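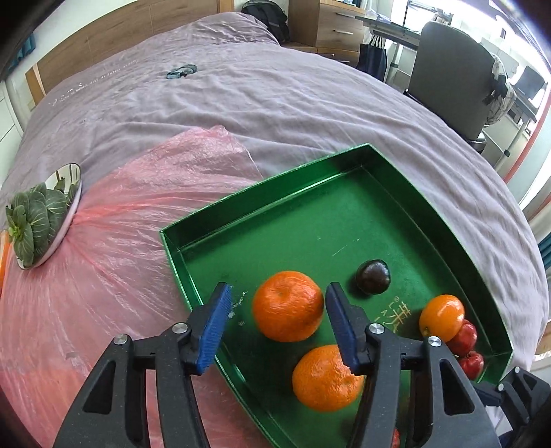
Fruit Trays and Gift Boxes: Your Questions

Filed under: Kitchen & Pantry / Storing Food
14 shares | 2 comments

Can I keep mandarins and plums in one tray?
Yes, for a short time. Ripe plums become soft much earlier than mandarins, so I look at the plums every day and eat them first.

Is a shiny gift tray good enough for fruit?
For whole fruit with the peel on, I use one without worry. The green one with gold letters on its floor is shallow, and the fruit stays in one layer. For cut fruit please take a normal plate.

Should I wash everything before I put it in?
Better wash each piece when you want to eat it. Water which stays near the stem helps mold to grow.

May the tray stand on a bed?
For sorting, yes. A duvet is soft and mandarins do not get bruises if they roll out. Spread a plastic bag next to the tray for the pieces you take away — and carry the tray with two hands afterwards.

How long do mandarins stay fresh?
In my kitchen one week, in a cool room longer. In August I keep them in the refrigerator.

What can I do with white specks on the tray?
Try a damp cloth first. If they are scratches, they will remain. Do not use a rough sponge on the metallic color.

Answers by Cathal Ó Dubhghaill

768 views

Related
Coughlan fruit bowls: which size to choose
Caring for a Pedolwood bread box
4 ways to use soft plums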